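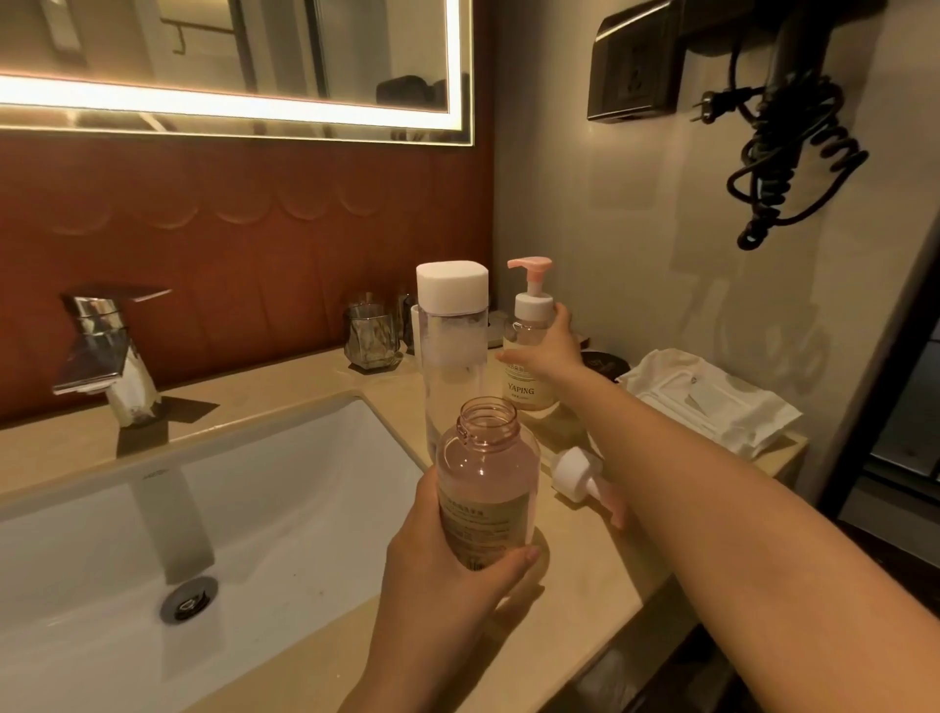
The Last Inch: Notes From a Crowded Bathroom Counter

My sister-in-law once stayed with us for a long weekend in October and came out of the bathroom on the first morning with wet hair and a question. "Which one of these is soap?"

Fair! I had to go in and point. We are a pump bottle household, and we have been one for years, and somewhere along the way it got out of hand. There's hand soap, there's body wash, there's the lotion I like and the lotion my husband likes (his smells like a pine tree, mine smells like nothing, we've agreed to disagree). Every one of them has its own bottle, and every bottle has its own idea of when it's finished.

I decided to finally deal with it one night after dinner, and I want to talk about the decanting part, which I love more than a grown woman should.

Start by taking the pump off. I know people who try to pour around it or poke a funnel in next to the stem, and I don't know how they live. Unscrew the collar, lift the whole thing out, lay it on its side on the counter and get a good grip on the bottle. Mine was a see-through pink one with a Chinese label, and with the top off you can look right down into the neck and see what you're dealing with. The clear bottle behind it has the same kind of salmon-pink pump and says YAPING on the label, so I have to be careful to keep track of what's what.

My friend Yae Ebihara got me into this. Yae used to buy for a little housewares store called Grelter, and she has opinions about pumps the way other people have opinions about knives. Her rule is that a pump should never leave home. If it came off the lotion, it goes back on the lotion, or it gets a proper bath first: a bowl of hot water, a squirt of dish soap, and then you press the head over and over until it stops spitting bubbles. I skipped the bath exactly once and had conditioner in my hand soap for a month.

The stem matters too. Plenty of them stop short of the bottom, and that's where your last inch goes to die. Yae cuts hers longer from spare tubing. I'm lazier, so I stand the old bottle on its head in a mug overnight and pour whatever slides down into the new one in the morning. Same product only, please. I've mixed two hand soaps that looked identical and got something like egg whites.

Now, the containers. I have bought fancy ones. I had a matching set from Brundetti, and they were gorgeous, and the labels peeled off in the steam in no time. These days I mostly keep the original bottles. They're sturdy, I can see how full they are, and the directions are already printed on the front. The only thing I'd add is a strip of masking tape on the bottom with the month you opened it.

And leave one nice thing out! A heavy glass tumbler by the sink does more for a bathroom than any tray I ever owned. Toothbrushes, a sprig of eucalyptus, whatever you like.

I told Yae I'd gotten the counter down to the bottles we use every day. She wanted to know what was in the cabinet underneath. I changed the subject – that's for next month.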